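Trellholm Working Papers in Everyday Things
Posted Fri 29 April – Small Items group, Trellholm

4. Mixed small items and the open box
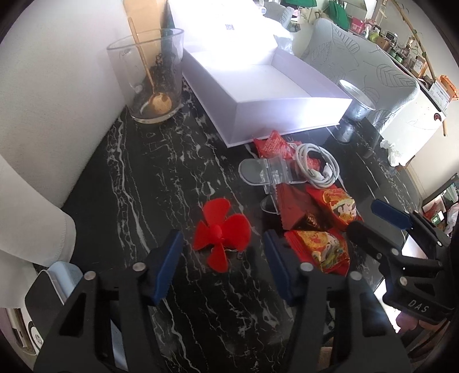

Figure 3. Small items near an open white box: a propeller, packaged snacks, a coiled cable, clear plastic pieces.

Section 3 dealt with drawers. Tables next, and tables are harder. A drawer has a back and sides, so whatever is in it has at least been put in it by somebody at some point, even if only to get it out of the way. Things on a table are there for all sorts of reasons and most of the reasons are gone by the time anyone comes to sort them. We take the table together with the box, as the two were nearly always found together in our visits. Small goods of very different kinds end up in the same stretch of surface – in Figure 3 a red plastic propeller has snack packets for neighbors, and a coiled white cable sits right on top of a red wrapped piece. That kind of stacking matters for the coding (4.2). Food under electronics, electronics under food. We coded both as "overlap, mixed" and moved on.

4.1 What was counted

1,114 items logged from tables, across 35 households. The drawer data from section 3 is not in that number. An item is anything that could be picked up by itself without taking something else with it. So a cable is one item if coiled and also one item if not. A snack packet is one item, sealed or open. A packet with its torn-off corner lying beside it is two, which annoyed both coders, but the corner does need to go in the trash seperately and somebody has to do it.

Rule of thumb used on the day: if you would have to make a second decision about it, it's a second item.

Not counted: crumbs, table mats, lamps, anything plugged in and running, anything a household member was using while we were there. Mugs counted only when empty. We argued about mail. Mail is counted per envelope in the main table and per pile in the appendix, and the totals quoted in this section use the first.

Four groups, kept deliberately plain:

Food and wrappers. Snacks in packets, candy, tea bags, sauce sachets, and the empties of all of these.
Cables and power. Cords, chargers, adapters, earphones, batteries.
Toy and hobby parts. Propellers, wheels, game pieces, building bricks, beads, craft stuff.
Unplaced. Whatever the coder could not name in the time allowed.

The last one is bigger than we would like. More in 4.4.

4.2 Overlap

Overlap means one item resting on another, or partly under it. Recorded as yes/no per item, then same-group or mixed. We did not try to record how much of an item was hidden. The Rostbridge pilot did try this, with a five-step scale, and the two coders agreed so rarely that the scale was dropped before the July visits.

Main finding is simple enough. Overlap goes with how near the box is. Items on the side of the table nearest an open box were more often touching or covering one another than items at the far side. People slide things toward the box. They don't put them in, or they put some in – the slide itself seems to count as a kind of tidying, and several households described it to us that way without being asked. "That end's been done" was said in one kitchen of an end of the table that held more things than the other end.

Mixed overlap was more common than same-group overlap, against what we expected. Our guess going in was that wrappers would lie on wrappers. They do, some. But a cable goes down on whatever is flattest, and the flattest thing near a box is usualy a packet. Flat, a bit slippery, and already out of the way.

Surface finish may come into it too. Glossy tops let things slide further than raw wood or cloth. We have too few cloth-covered tables to say much. A dark patterned top also makes some items plainly harder to spot, clear plastic above all, while something bright red can be found from across the room. Coders were told to run a hand along the surface before closing the count.

4.3 Cables

Worth its own heading because cables behaved unlike the rest.

A coiled cable is a thing that has been dealt with. That was the view in nearly every household, and it shows in how long they stay put. Loose cables got moved between our first and second visits. Coiled ones mostly did not. A coil looks finished, so it can sit on a table for weeks with no one feeling it is clutter. With the connector ends tucked together on the inside of the loop, as in Figure 3, it also doesn't snag when pushed – it travels with the group toward the box and rides up on top of things.

Fastening. Twist tie, rubber band, velcro strap, hair tie, nothing. Nothing was the most common. We did not test how long an unfastened coil holds and would like to.

One practical point came out of the talks with households. Where a cable had a named place (hook, jar, a particular drawer) it was boxed or put away early. Where it did not, it was left to the end of the sorting, and then it went in the box last, on top of the food. This is the wrong order if the box is going to be carried anywhere. Chips don't like it.

4.4 The unplaced group

73 items could not be placed. Most of these were clear or gray plastic. Lids without containers, covers, clips, hinged bits, the inner tray of something. Figure 3 has clear plastic of this sort, one hinged piece and more near it, and we are still not agreed on what the hinged piece belongs to. It is in the count as unplaced.

Why plastic pieces? A few thoughts, none tested.

Packaging is now often as sturdy as the thing inside it. A rigid clear shell looks like it must be part of something and so is kept. Households were slow to throw out anything with a hinge. A flat piece went in the trash, a piece that opened and closed did not, even when the owner had no idea what it was for. The word "case" came up a lot. Case for what, we asked. Shrug.

Color does some work as well. The red propeller took no time to place. Strong color, known shape, goes with toys. Clear plastic has no color to go by and the shape alone is often not enough. The coders' slowest decisions were nearly all on clear items and the notes for these are twice the length of the others.

Unplaced items were also the least likely to go in the box. They stayed on the table after sorting was declared done. In the Henare tables (see appendix B) a separate dish was provided for them, and it filled fast. Then the dish became one more thing on the table.

4.5 The box

Any open container set on or next to the table for the purpose of clearing it. Shoe boxes, shipping boxes, plastic tubs, one roasting pan. White and brown card mostly. We recorded whether it had been brought out for our visit or had already been there, and in most homes it had already been there. One had been on the same table since before the winter holidays.

Households that used one box for everything finished quicker. Households that used one per group took longer and had less to re-sort at the second visit. No surprise in either. What did surprise us a little was the middle case – one box, but filled in an order. Heavy and hard things down first, then cables, then packets, wrapped candy poked into the gaps. No instruction was given about this. A handful of homes did it anyway and their boxes were the easiest to go through again later, since the layers held.

Snack packets gave the most trouble in one-box homes. They are light, puffy, and crimped along the edges, so they take up more room than they should and lift whatever is laid across them. Some people squashed them flat. Some stood them up along the side like files in a cabinet, which worked nicely in tall boxes and not at all in shallow ones.

4.6 Limits

Short list. Visits were daytime only. Tables were not seen during meals. Homes had been told a day ahead that we would be coming and we have to assume some clearing was done before the door opened, though to look at some of the tables you would doubt it. Weight was not taken. The Trunura sheets, which hold around 3,000 item lines from an earlier round, use a different rule for wrappers and cannot be added to ours without recoding every line. We started. Not done yet.

Also the split between toy parts and hobby parts was given up early on. A propeller can be off a kid's toy or off a grown-up's model and the item itself won't tell you. One group, then.

Section 5 goes on to shelves, where overlap is mostly front to back and teh coding changes again.

Related papers
Drawers that will not close: a second count
Notes on the Rostbridge pilot
Coiled, looped, loose: household cords over one year
Lids without containers
Henare tables, revised appendix B

Contact: Trellholm Working Papers desk | © Trellholm | Back to top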